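Specks stuck to yellow cleaning cloth after washing
Stuvville Home Help — Laundry — Aug 2, 2023

Dimitriou
I use a large yellow cloth for dusting. It has been through the wash 3 times since July and small dark specks stay on the surface. Shaking does not remove them.
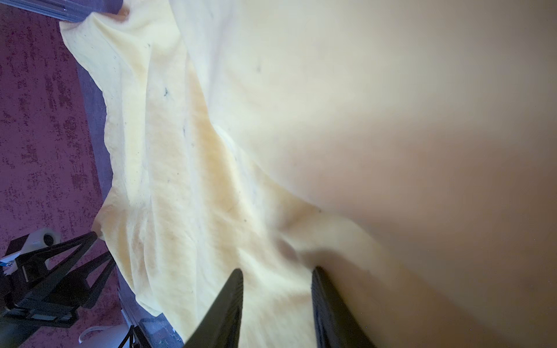 Dark specks on the yellow surface.

Is it lint, and how should the cloth be folded afterward? It bunches up on the table.

Gornley
Probably lint. Wash it separately from cotton towels, cool cycle, no softener. Softener coats the fibers — they hold debris. Use a lint roller once dry. For folding, pick it up by one corner and let the twist fall out before laying it flat. 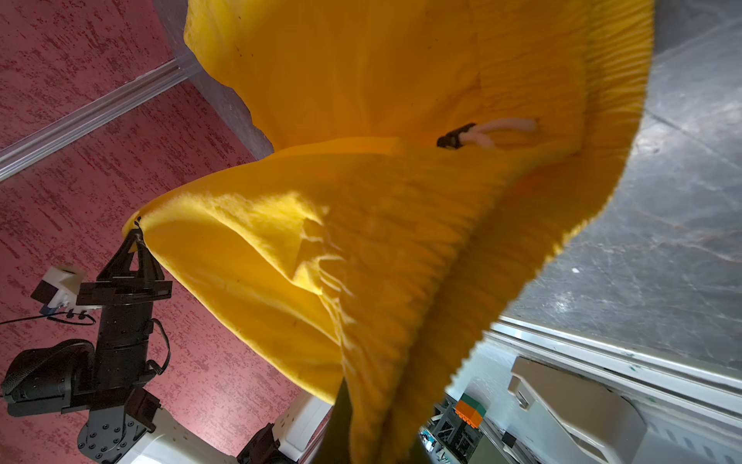 Then find the neighboring corner, match the two, and fold in half 2 times. Smooth each crease by hand. Do not iron.

Drallum
tape works too. mine never came fully clean, I use it on the car now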